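Ticket 1863 – Orange baskets, loose petal rim and sticky residue
Product: Favico oval basket, orange
Opened by: Brurkden store, home goods counter
Status: Open, waiting on supplier
Priority: 2

Problem as reported
Customers are bringing back the oval basket with the looped rim. Two complaints. The first is that the petal loops spread apart after a few weeks and the rim looks uneven. The second is a tacky film on the strands where the price label was stuck. The store asked whether to pull the stock or keep selling it.

Check 1 – Rim
Looked at the rim from overhead first. The loops overlap all the way around, so one that has moved out of place should leave a gap you can find with a fingertip. Go around once, slowly, and press each loop toward the middle. If it springs back, pass it. If it stays where you pushed it, set the basket aside with a tag. 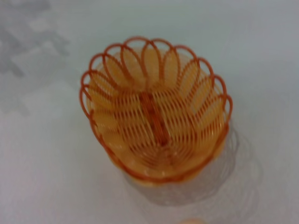 Check 2 – Label residue
Warm water and dish soap, 30 minutes, then a soft cloth. Don't use the citrus remover from the Jeon kit. The store tried it on a returned basket and it left the strands cloudy. Wipe along the strands, not across them, or lint catches where they meet in the middle.

Check 3 – Rocking
Added after a second call from the store. Put the basket on a flat table and push down on one end of the oval, then the other. A slight give in the sides is normal for this style. A base that tips is not – tag it the same way as a bad rim. Don't try to bend the base flat by hand.
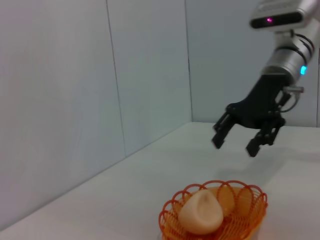

Preltura Housewares – Returns and Product Care

Update, 3:30 p.m.
Store confirms the affected cartons came in with the September delivery, 100 baskets in all. Older stock has a different label and no complaints so far. Told them to hold the September cartons in back and keep the older ones on the shelf.

For the display, baskets should go out empty and side by side. The store had been nesting them, and the petals of the lower one take the weight of everything on top.

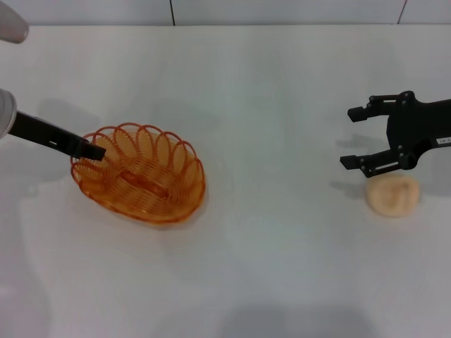 Nesting may also explain the spread rims, but the returns we have don't show which baskets were stacked and which weren't. Asked the store to write that on the tag from now on.

Still open: replacement or refund for the customers who already returned theirs. Supplier has the question. Refund at the counter until they answer.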